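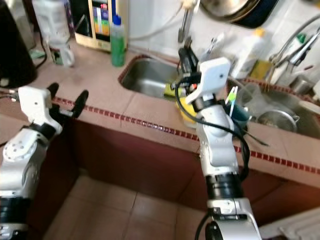 図1 タイル張りの調理台とステンレスの流し台

共同キッチンの水の使い方について
班員:Kenza El Ouafi、Poul Damgaard、Senan Ó Dubhghaill

1. 目的
私たちの寮Leltthorpeでは、八月に水道料金のお知らせが出て、前の月より高くなりました。それで、食器を洗うときの水の量を調べることにしました。私の国では桶に水をためて洗いますが、寮では水を流したまま洗う人が多いと感じました。

2. 方法
流し台の蛇口に水量計をつけて、七日間記録しました。毎晩九時に数字を読み、ノートに書きました。読む係は三人で交代しました。初めの三日は普段どおりに洗ってもらい、次の四日は桶を使ってもらいました。木曜日だけは読む時間が三十分遅れました。

3. 結果
七日間の合計は3574リットルでした。一番多い日は1220リットルで、これは二日目です。この日は二階の学生が誕生日の食事会をして、大きい鍋も洗いました。最後の日は516リットルでした。

4. 考察
桶を使った日は、使う水が少なくなりました。しかし、週末に家へ帰った学生もいたので、桶だけの効果とは言えません。食事をした人数も毎日記録すればよかったと思います。また、Damgaardさんの意見では、油の多い皿を先に紙でふくと、すすぎの時間が短くなるそうです。これはまだ確かめていません。

5. 今後の予定
次は人数を記録して、一人あたりの量を計算します。桶は一つでは足りないという声がありましたので、もう一つ買う予定です。

日本語の文を直してくださったMoriarty先生に感謝いたします。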